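Visit report: the Vudell open day in Dundham

We build door readers for hotels and student housing, and for two years we buy our blank cards from Vudell. In April they opened the Dundham plant for customers, so I went there with one colleague from purchasing.

Arrival

The bus from the station stops on the wrong side of the main road, so plan a little walk. At reception every visitor gets a card on a green cord. It opens the front gate, the cafeteria and nothing else. I tried it on the laboratory door and the reader gave a red light, as it should.

Card production

The cards are made from plastic sheets, pressed together with the antenna in the middle. The Lawal line can press 600 cards in one cycle. Before they are cut, each position on the sheet is read one time, and a bad position is marked in black. I asked what happens with the rejected cards. They are shredded on site, and the customer can receive a paper about it.

The new line for key fobs, named Fasau, was standing still for cleaning. We could only look at it through the glass, which was a pity – fobs are the part we wanted to see most.

The break was in a side room with coffee and very good apple cake. I used the time to ask about delivery. For orders under 500 pieces it is eight weeks now, and with a printed logo 13 weeks. This is longer than last year.

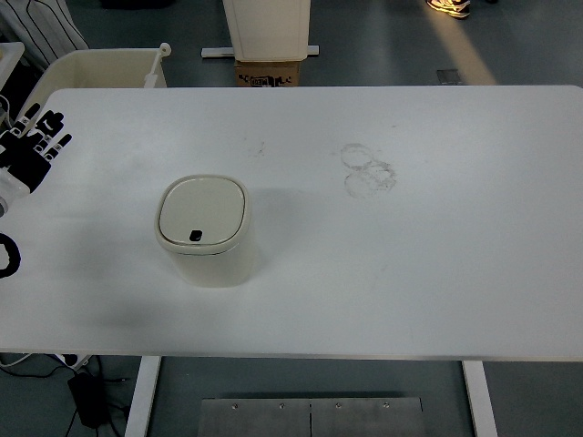
Encoding and keys

After the break we saw the encoding room. Customers can bring their own keys, or Vudell makes them and sends them in two separate letters. We prefer our own keys, because then we can buy the cards from another supplier later. The engineer did not try to change our mind, and I liked that.

Practical notes

Closed shoes are required in the production hall. Phones stay in a locker. The tour takes three hours with the break, and the part about encoding is in English only. Ask for the sample box at the end – it has the fobs too.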